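Second row behind the bench

I lost my voice somewhere in the fourth set and I still don't have it back, so you get this in writing instead of the usual Sunday-dinner retelling my family has learned to put up with.

Arnbridge beat Utgate in five. At home. In that awful gym with the yellow lights! If you follow the women's league up here at all you already know, and if you don't, well, Utgate had not dropped a match since November and had swept us both times we played them. I drove over expecting to be home early.

The first set did nothing to change my mind. We couldn't pass. Every serve went deep to the left corner and every time our libero got there half a step late, and the ball would float back over the net like a gift. Utgate's big middle just ate them up. I bought a pretzel. (The pretzels are still good, by the way, and still the only thing at that snack stand I would put in my body.)

Then Coach Serrano put Graça Rebelo in to serve, and I want to talk about Graça for a minute because I've been a fan since she was a backup setter who never got off the bench. She doesn't hit it hard. Her serve looks like something you could catch one-handed, and then it dies about a foot in front of you. She ran off 9 points in a row in the second set. Nine! Utgate called both of their time-outs and swapped a passer and it didn't matter one bit. The guy next to me, who was wearing an Utgate sweatshirt, started laughing around the sixth one, in the way you laugh when your car won't start.

So it was one set each, and then we traded the next two, and I'm not going to pretend I remember the third very well. I know we lost it. I know there was a long argument over a touch off the block and the up ref stuck to her call, and I thought she was right even though it went against us. The fourth I remember, because that's where my voice went. We were down three late and our outside hitters finally figured out that Utgate's block was cheating to the middle, and they just started going down the line, over and over, until somebody stopped them. No one did. 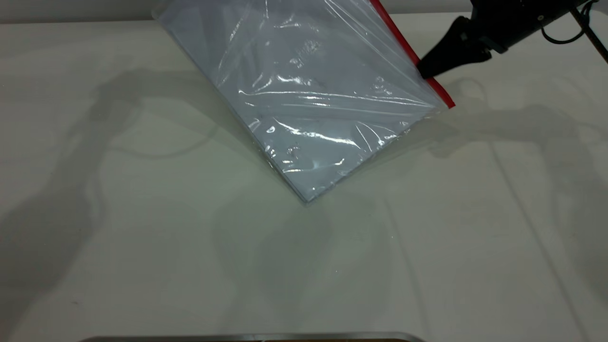

The fifth set only goes to 15, which I have always hated and now love. Graça served first. You could see the passers creeping up, up, up, trying to get to that short ball before it dropped, and so of course she sent the first one long and it landed right on the back line. I screamed so loud a kid turned around and stared at me. We never trailed after that. 15-11, with the last point a tip so soft that I thought it was going out until people around me were already standing.

They announced the crowd at 300, and I'd believe it, though it sounded like a lot more. For a match in this league on a rainy night that's a good house, and I'd love to see it stay that way. Half of them looked like students. Come back, students! Bring your loud friends!

We've got Fokitz on the road next and they're a completely different kind of team, all defense, long rallies, very annoying. I don't think short serves will bother them much. I'd start the same six anyway and keep Graça ready, but I said that last month too and got told off in the comments, so go ahead and tell me why I'm wrong. I'll be driving up with my sister if she can get off work early, and there's room for one more in the back seat if you don't mind the dog blanket.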